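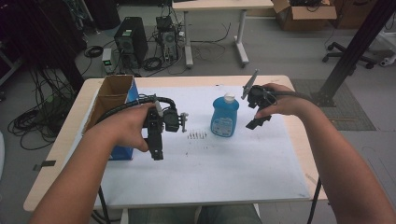 Last updated: 17 December 2025

Re: [lowther-menders] School uniform order for next year

Thanks for putting the numbers up, Cillian. I've read the Zaltard quote twice and I still think we should pay the extra for the locally sewn polos.

The difference is $7 a shirt. Most kids at Lowther get two shirts a year, so that's $14 a family, and the old ones we saw from the last local run were still being handed down after three winters. The imported ones from March have already come back to the swap table with the collars gone. I mended 10 of them myself and gave up on the rest.

Cillian Hanrahan wrote:
> Zaltard can do 600 shirts in the school green, delivered before
> first term. Fukgate can do the same number but they want
> seven weeks and a deposit. Zaltard won't say which factory they
> use, only that it is "audited". I asked by whom and haven't
> heard back. Can people tell me which way they lean before I
> ring either of them again?

On the seven weeks — that takes us past the start of term if we order after the holidays, so it would have to be this week. Could Fukgate split it and send the small sizes first? The preps are the only ones who need a full set on day one. Everyone else can wear last year's for a bit.

I don't mind if the answer is overseas, if Zaltard will name the factory. Plenty of good clothing is made overseas. I do mind being told "audited" and left at that. If they put the name in writing I'll drop my objection and go with whatever the rest of you want.

Also, does anyone know who embroiders the logo now? Dinedeck used to do it but their number rings out. If the shirts arrive blank we'll need that sorted as well, and it isn't in either quote as far as I can see.

I can take the sample shirts home and wash them a few times if that helps — leave them in the tub by the office door.

Meredith

3 replies | 0 shares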